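### 3.2 Keeping the handheld pair in working order

I'll admit this is the section I most wanted to write, and the one my co-authors kept trying to shrink. The handheld pair we call Trisari is easy to start up and surprisingly easy to let drift. We ran it in the Brurnov bedroom setup from the spring until September 10, 2021, when we froze the hardware, and most of the hours I lost in that time went to upkeep.

Start-up goes like this. I put both units on the bench, close the fingers all the way, and let the Ginel software read that as zero. Then I open them fully and check that left and right agree to within 2 mm. If they don't, it's nearly always a finger screw that has worked loose (we tried thread glue, and then regretted it the first time a finger had to come off). Only after that do I pick them up and stand at the bed, hands apart, as in Figure 3. I hold that pose for seven seconds before touching the sheet, so every recording opens with the same still stretch and we can line up the two hands later.

The fingers are the part that wears. Cloth is gentle on them, but it sheds, and lint gets into the joint and makes the closing motion feel gritty. I brush them out after every session and swap the pads after roughly three weeks of daily use. We once stretched that to December on an older pair, and the grip readings from that month were so noisy that we dropped them.

Charging deserves a line too. We charge both units together, even when only one is low — a Christodoulou dock holds the pair, and keeping them matched saved us from one hand quitting in the middle of a fold.

**Figure 3.** Handheld pair held apart over the bed, both grippers empty.

The zero check gets repeated at the end of the day, with the same bench and the same 2 mm limit. When a pair fails it, I flag everything recorded since the last good check and leave the sorting for Section 3.3.
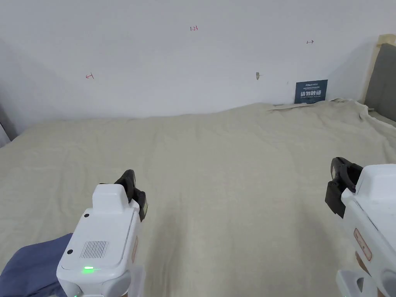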